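Posted 2024-11-07 by Norbert Danko
Filed under: About the Club / Who We Are

About Enine Volleyball

We're a youth volleyball club. Indoor mostly, some grass in summer. Ages 9 to 18, girls and boys, all levels. Been going 7 seasons now and this page was badly out of date so here's a new one.

How it started. Oľga Mikuš coached the middle school team, and when the season ended her players had no place to keep playing until the next fall. She rented one court at the Rotum gym, Sunday nights, brought her own net because the gym's had a hole in it. Eleven kids showed up. By spring it was two courts. Norbert (me) came on to run the boys side and do the schedules, the website, the van, etc.

Today we practice out of two places:

Rotum gym, main floor. All the older teams.
Štěpánek Hall, back entrance. 12s and under, plus beginners. Parking is tight, use the church side after 6.
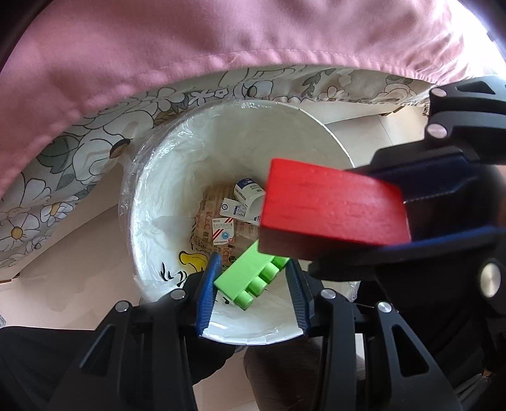 Pink bedding and a lined wastebasket.

What we do. Three practices a week for travel teams, one for beginners. Lots of passing. Oľga is big on passing. First month you will hardly see anyone hit a ball hard and yes the kids complain. Serve receive every single night, then more of it. Every player on the older teams goes for 1,000 wall passes a week at home and writes it down on a card. Cards get turned in at the first practice of the week. No card, you shag balls for the first drill.

Last season the 16s did all of theirs as a group project and ended up at 3,596 in one Saturday at Rotum, sore arms and all. Still on the whiteboard, please don't erase it.

Tryouts are in September. Everybody who comes to beginners gets a spot, no cuts there. Travel teams do have cuts and we tell families by phone, not by a posted list. Playing time on the 12s is equal. On the 14s and up it is earned, and we'll talk to the player about it first, parents second.

Travel. Four or five weekends a year, the biggest one is the Pradia Open. Players room four to a room with their own age group, lights out at ten. Pack the night before. Kneepads, both jerseys, indoor shoes in the bag and not on your feet, water bottle with a name on it. We leave on time, we have left people behind once and didnt enjoy it.

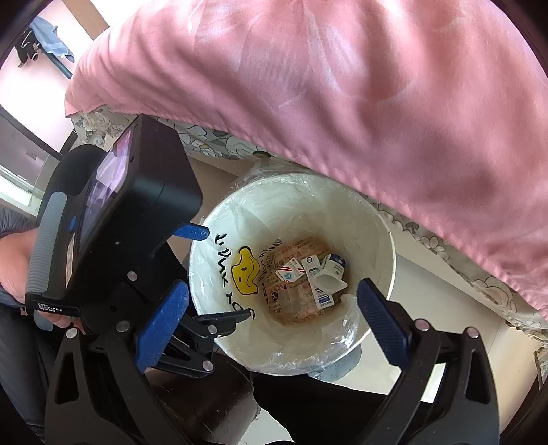 Cost is the part everyone asks about so. Beginners pay by the month and can stop whenever. Travel families pay by the season, in two parts, uniform included and hotels not. We raised 3,000 dollars at the spring tournament and all of it went to help with fees. If money is what's keeping your kid out, talk to Oľga before or after any practice. It stays with her.

Coaches. Oľga Mikuš is head coach, takes the 16s and 18s. Played outside hitter in college, bad knees now, still serves tougher than anybody in the gym. Norbert Danko has the boys teams and the 14s. Assistants are mostly former players home from school, so they change a lot, current names are on the team pages.

We could use line judges and someone who knows how to fix a ball cart. Also a second driver for the van, must be over 25.

Want to come try it? Just show up to a beginner practice at Štěpánek Hall with sneakers and water. First to visits are free. Fill in the waiver at the door.

Recent from the club
- Pradia Open: pool play schedule
- 14s roster is final
- Jersey pick up, read this if you ordered late
- Rotum gym closed for floor work, makeup practices
- Wall pass cards, new version to print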